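Moved from packing orders to running the packing arms – what should I ask for?
Posted in Work and Careers

Gwendolyn Kasprzak
I pack gift orders at a small warehouse. Jars of tea and candy, little cans, things like that, into canvas tote bags. It is the busy time of year and there are 19 of us on the packing side.

In November the company set up robot arms from an outfit called Haltavgate. So far it is one cell with two arms, and the plan is more cells in the spring. My supervisor has asked me to move over from the hand packing table and look after the cell. She says it is the same job at the same pay. I have done it for 2 weeks now and it does not feel like the same job. I clear jams, put the jars back when they get knocked over, reset the arms and write down every stop on a sheet. I also still have my own bags to pack in between, and my count for those has not been lowered to match.

I am not against the arms. My wrists are better than they have been in years. But I was hired to pack, and I would like to know what is fair to ask for before I say yes for good. Also, has anyone been through this and kept their hours afterward? Two of the part-timers have already been told their evening shift will not come back in January.

Charalambos Lambrakis
Ask for more money. If they can pay for robots they can pay you. Get it in writing.

Yao-tsung Kuo
I went through this at Ruddock four years ago, on a line that filled sample boxes. I was a packer for six years and a cell operator after that, so I can tell you how it went at one place. Yours may be different.

First, get a job description. When I moved over there wasn't one, and for months everything that went wrong near the arms was mine, including the floor. My supervisor and I finally sat down and wrote one page. It said what I clear myself, what I call maintenance for, and how many orders I pack by hand while the cell is running. The answer to that last one was none. You can't watch a cell and pack to a count, and if they want both they will get neither done well.

Second, the pay. We got 88 cents an hour more after I showed them the stop sheets. Keep copies of yours. Mine had 40 stops on a bad day in the beginning, and somebody had to be standing there for each of them. It helps a lot to have that on paper with times next to it.

Third, training. Ask who is allowed to go inside the cell and what has to be switched off first. If all you had was a fellow from the supplier showing you once, ask for the real thing and ask for it to be signed. Don't reach in while the arms have power, even for one jar. I saw a coworker get a bruised hand that way and it could have been much worse.

As for hours, the full-time people at Ruddock kept theirs. The temps for December were not called back the next year. I would not promise you anything there. The part-timers should ask now, in writing, whether they can be trained on the cell too. You will want someone who can cover your breaks anyway.

Cheuk-hei Wu
Yao-tsung covered most of it. I would add one thing, about the pace. I work at Nudport on the same sort of job, jars and cans into totes.

Cans and jars by the tote bags:

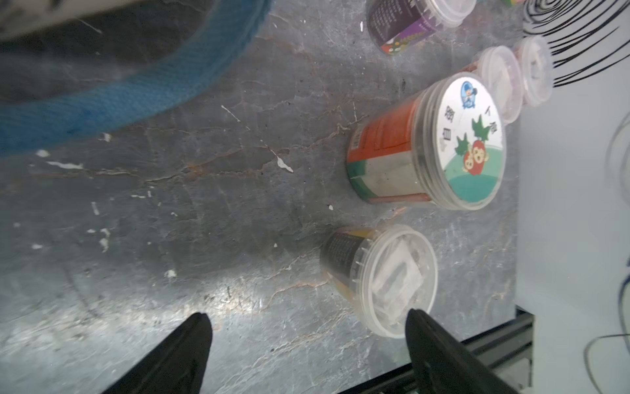
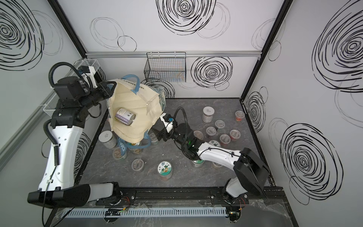
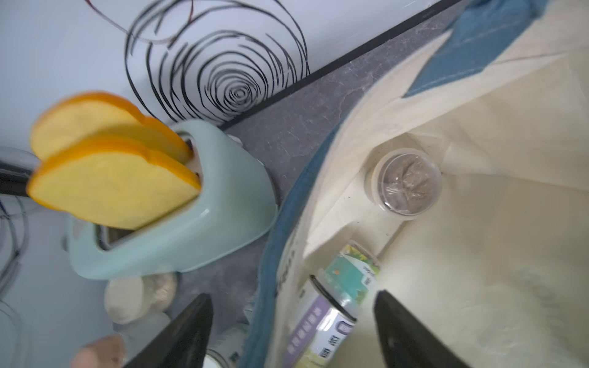
What changed most for me was what they count. By hand I was judged on bags per hour and I knew how to make it. With arms doing the packing, they look at how long the cell is stopped, and a lot of that has nothing to do with the operator. A cloth bag doesn't keep its shape like a carton. In the second picture one gripper has hold of the top edge of the tote and there is one can lying on its side inside, with all the rest still out on the floor of the cell. A person packing by hand sorts out a floppy bag without thinking, and it never shows up as a task. Once you are the operator, a slumped bag is a stop with your initials next to it.

So ask for the stop sheet to have a column for the cause. Ours has bag, item, arm and other. Before we had it, the morning meeting was mostly people asking me why I was slow. Afterward they could see that the bag column was the long one, and purchasing tried a stiffer tote. I still get asked, but less.

I would also ask to go back to the table for part of the week. Watching is tiring in a different way and the day is longer. We trade off after lunch – my idea, and it took a while to get a yes.

Gwendolyn Kasprzak
Thank you both, this helps. I have been throwing my sheets in the bin at the end of the shift, so I will stop doing that. I'm meeting with her on Tuesday and will ask for the one page, the training and the column for causes. I will bring up the part-timers too.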